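Courses > Automation in Everyday Work > Handouts > Unit 4

Print this page | E-mail this page

25 August 2018
Prepared by Ülle Dzene and Godfrey Were

Unit 4. Can a machine serve tea?

Students should read this handout before the September laboratory session. It concerns one household chore, the serving of a hot drink, and asks how far present machines are able to carry it out.

Serving tea is usually taught to children in a few minutes. For a machine it is a chain of separate tasks: finding the pot, taking hold of it, tilting it at a suitable rate, stopping in time and setting it down. An error in any link is passed on to the next. In the Losora exercise, which Inese Luik will supervise, each group is allowed 20 attempts and must record every failure by the link in which it occurred.

Two difficulties deserve particular attention. The first is polished metal. A shiny surface shows the camera its surroundings, so that the same object may look different from every angle. The second is liquid, which has no fixed shape to grasp and cannot be picked up again once it is spilled.

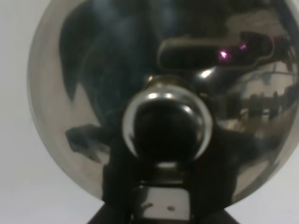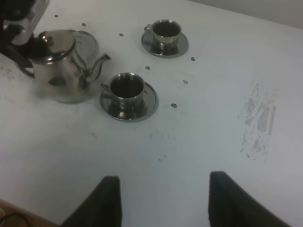
Second view: teapot, two filled cups on saucers, and dark droplets on the tabletop.

The standard of success must be stated before work begins. A cup that contains tea satisfies a narrow definition of the task. A household would also expect a clean table, a cup that is not overfull and a pot returned to a safe place. For this course, a run is scored on a scale of 50 points, of which 20 are reserved for the condition of the table at the end.

Groups using the Varnon control program should keep the default arm speed until Laine Juška has approved a change. Water at room temperature is to be used in all student runs.

Questions of cost are left to Unit 5. It may be noted that a machine which serves tea well in one room, with one pot, has not yet been shown to do so in another.

Written reports are due one week after the session. Reports should be handed to Reet Luik and must include the record sheet for all attempts, including those that were stopped early.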